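Filed under: Short Fiction / Workshop Stories

We use cookies to remember your reading preferences. Accept | Manage

The Monham Entry

The rules for the Golden Cup allowed each school club one task, one arm and 2258 characters of written method. Monham had picked tape. The arm was to load a roll into a dispenser, thread the end past the cutter and lay a strip on a table.

The club had 17 failed runs in its log by the end of August. The arm, a secondhand Mussa, placed the roll on the hub without trouble. It then pressed at the wrong point, and the free end went back onto the roll and stayed there.

The captain stopped the runs and closed the controller lid. She wrote on the board that the task would be done by hand until the method could be written down in full. Every grip was to be named. Every change of hand was to be a separate line.

The work moved to the table by the concrete wall, under the loop of black cable.

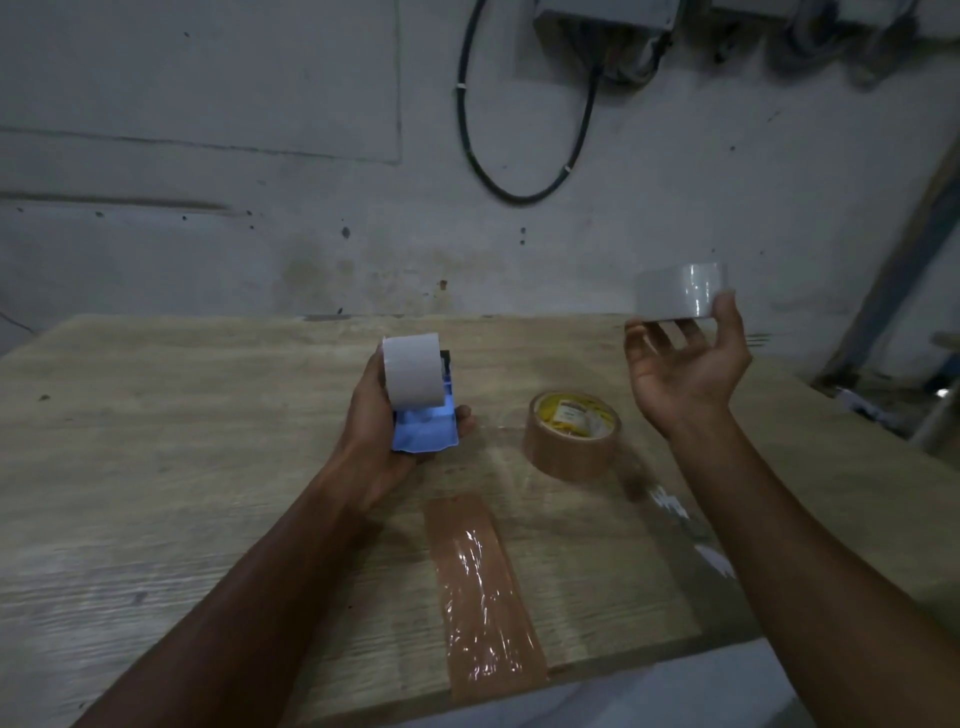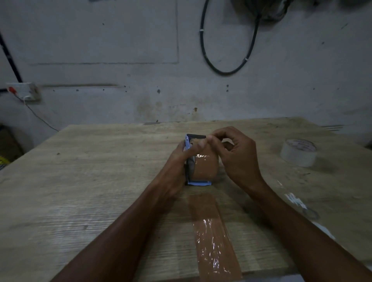 Line 9 is missing a force, Zadcombe wrote back when the draft method reached them. Zadcombe had entered the same task the year before and had withdrawn it. You say where the fingertips press, the message went on, and you never say how hard. Ours had the same gap.

The captain read it twice. She had no force gauge. She took the kitchen scale from the supply closet, taped a dispenser to it and pressed until the roll stopped turning. She did this 17 times and wrote each reading in a column.

Two of the readings were far too high. She left them in, marked them with a cross and opened the controller lid.

Line 9 now ran to three lines. The method was 2 characters over the limit, and she began looking for a word to cut.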